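Three grippers, one bin, and a lot of cable ties

I finally got to do the thing I've been talking about since spring, which is to put three grippers on the same arm, over the same bin, with the same blocks, and see which one I'd want to live with. I had the cell to myself for most of August and I used nearly every evening of it. This post is going to be long and a bit out of order. Sorry, I'm excited!

The three contenders were the Clisotum two-finger (electric, parallel, the one I already knew), the Haltitz (pneumatic, fingers with angled tips), and a Drotard vacuum head with a single cup. The software side was all Jenkins, the little pick planner I've been writing on and off. Yes, I know the name clashes with the build server. It was named after a cat and I'm not changing it now.

I'll start with the vacuum head and get it out of the way, as it was on the arm for the shortest time. I had high hopes. Bin picking with suction looks so easy on big boxes, and you only have to get one face right. My blocks are long and skinny, though, and the cup wants a flat patch wider than what they offer. It would grab one in the middle, lift it a hand's width, and then the block would start to swing and peel itself off. I tried a softer cup. I tried slowing the lift way down. The softer cup was better, and it still dropped enough blocks that I stopped writing them down. On wider parts I'd happily try it again. The fittings are nice, the exhaust is quiet, and the mounting plate went on the first time with no filing, which I can't say about the other two.

The Clisotum was the comfortable choice. Plug in power and data, tell it a width, and it goes there. I love being able to ask it how far open it is, because a missed pick tells on itself right away: the fingers close all the way and Jenkins knows to go around again. I ran 329 picks with it over several evenings, and I got to the point where I could hear a good one from across the room.

Where it struggled was the walls. The body of the gripper is wide, and the sides of my bin slope in toward the bottom, so any block lying against a wall is hard to get at straight down. You either tilt the wrist and hope the body clears the rim, or you nudge the block out into the open first. I ended up writing a nudge move, which was the most fun I had all month. The arm reaches down with the fingers closed, drags the block toward the middle, backs off, and takes a new picture.

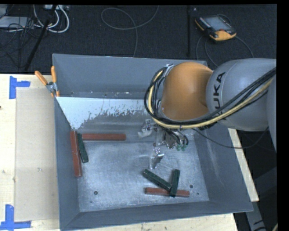 Now, the Haltitz. I almost didn't bother with it, because I had it in my head that air is messy and that fingers that only know open and closed would feel like a step back. I was wrong about the second part. The fingers are slim, they get down between blocks that are leaning on each other, and the angled tips slide under an edge in a way the flat Clisotum pads never did for me. They also close fast. After a month with an electric gripper the snap made me jump the first few times, and then I started to look forward to it.

The air part is a bit messy, I'll give myself that one. Every hose is one more thing that has to bend when the wrist turns. My first attempt at routing was too tight, and joint six would pull the loop straight at the far end of its range. My second was so loose that it dragged on things. The third version is a fat loop with enough slack for the full turn, clipped once up high and left alone. If you're doing this at home or in a small lab, set the wrist to its worst angle by hand before you cut any hose. I went through two lengths of it learning that.

A few things I changed for all three, so the comparison would be fair:

I clamped the bin. It sounds silly to have waited, but I spent the first evenings chasing an error that was just the bin creeping across the table a little every time a finger touched a wall.

I marked the table with tape, so that anything I moved went back to the same spot.

I used the same 36 starting layouts for each gripper, printed out and set up by hand. Some were easy, with blocks spread out flat. Seven of them were mean on purpose, with blocks crossed over each other or shoved up along the side.

I kept the camera where it was. I was very tempted to move it closer for the vacuum tests, and I'm glad I didn't, because then I'd have been comparing cameras too.

On those 36 layouts the Haltitz cleared the whole bin on 27 with no help from me. I don't have a matching number for the Clisotum, because I changed the nudge move halfway through its run and the early layouts don't count anymore. I need to redo them. My gut says it'll be close on the easy layouts and not close on the mean ones, but my gut also said suction would win, so there you go.

The crossed blocks are still the hardest part for Jenkins, with any gripper. If it picks the lower block first, the upper one comes along for the ride and lands somewhere new, often on its end. I've been sorting by height to pick the top one first, and it works when the depth data is clean. Worn metal is shiny in patches, and in those patches the depth map has holes or, worse, confident nonsense. A matte liner would fix it - I just don't want to make the problem easy yet.

Next up is the Clisotum rerun with the nudge move frozen (I mean it this time), and then I want to try the Haltitz with rubber on the tips. I have a sheet of it cut and ready, and two kinds of glue to argue with.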